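Automation at the Zidholm canteen kitchens

The automation of the Zidholm canteen kitchens is a workplace program in which two-armed robots take over part of the counter work in staff canteens. Zidholm is a catering company with 682 employees, of whom 117 work in the kitchens that the program covers. The tasks are first prepared in computer simulation and then moved to the real kitchens one by one. The program is known inside the company as Trinditia, after the software in which the simulated kitchens are built.

Background

Before the program, the early shift in a Zidholm kitchen started at 5 a.m. and was mostly occupied with setting out. Bowls, bottles and small appliances had to be brought to the counter, put in their places, and returned or cleaned after each serving period. The workers called this "the carrying." It was not counted as a separate duty in the job descriptions, so it was difficult to say how much of a shift it used.

Milagros Acuña, then a shift leader, kept a notebook of these movements during one December and gave it to the management together with a request for one more person on the early shift. The request was refused. The notebook was later used as the base for the first list of robot tasks, a fact which caused some bitterness in the kitchens and is still mentioned in discussions about the program.

Simulated kitchens

The simulated kitchens were made by Sturell, a contractor that also supplies the arms. Each one repeats the general layout of a working counter but leaves out most of the small things that are found in a real kitchen. The objects can be placed differently for every trial, and a task is attempted many times before it is released. For the first tasks the limit was set at 2000 trials, without regard to how well the robot performed in the earlier ones.
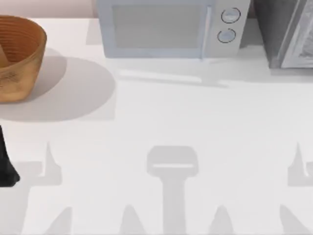
Simulated counter with wooden bowl and microwave oven; the shadows of the robot's arms fall on the front part.

Kitchen workers take part in this stage as reviewers. A reviewer watches recorded trials on a screen and marks each one as acceptable, not acceptable or unclear. The third mark was added at the demand of the reviewers themselves. They argued that a movement may reach its goal and still be one which no cook would want beside her, for example when an arm passes over open food.

The views recorded close to the grippers are used for judging the approach to an object. Bottles received special attention in the reviews, for the reason that many of them are not simple cylinders. If the body is wider at the bottom than in the middle, a finger that comes in low will meet the wide part first, and the bottle can be pushed away before it is held. Workers who handle such bottles take them by the narrower part without thinking about it, and several review notes consist only of this advice. The following view is of a tiered, cream-colored bottle with a green band, with the tip of one gripper finger next to its base.
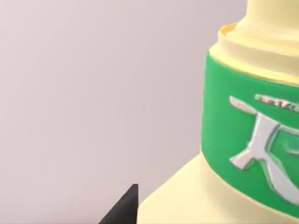 Changes in the work

The most visible change was in the early shift, which now starts at 6 a.m. in the kitchens where the arms are installed. The setting out is done by the robot under the supervision of one worker. Lifting has become less frequent, and older employees have generally described this as an improvement. The supervision itself is regarded as tiring in another way, as it requires standing near the counter and waiting.

A new position, counter supervisor, was created, and 58 workers have completed the training for it. The position is paid one grade higher than kitchen assistant. Deisy Carhuamaca, who was among the first to be trained, has described the new work in the staff newsletter as "less in the arms and more in the eyes." She also wrote that conversation between colleagues had decreased, since two people no longer prepare the counter together.

The agreement between the company and its employees states that no kitchen position may be ended because of the program during its first two years. It does not say what happens after this period. It does give every supervisor the right to stop the arms without giving an explanation, and stops are not used in the evaluation of the worker.

Criticism

The main criticism from the staff concerns the review work. In the beginning it was done after the shift and was paid as ordinary time. After complaints it was moved into working hours, on Thursday afternoons. Some reviewers have also said that they are teaching the robot a skill for which they were never paid separately.

A second criticism concerns the difference between simulated and real counters. The Kramer kitchen, which is the oldest and narrowest in the company, has a counter with a slight slope, and tasks released for the other kitchens had to be prepared again there. Until this was finished, its workers continued to set out by hand.

See also

Catering
Collaborative robot
Job design
Shift work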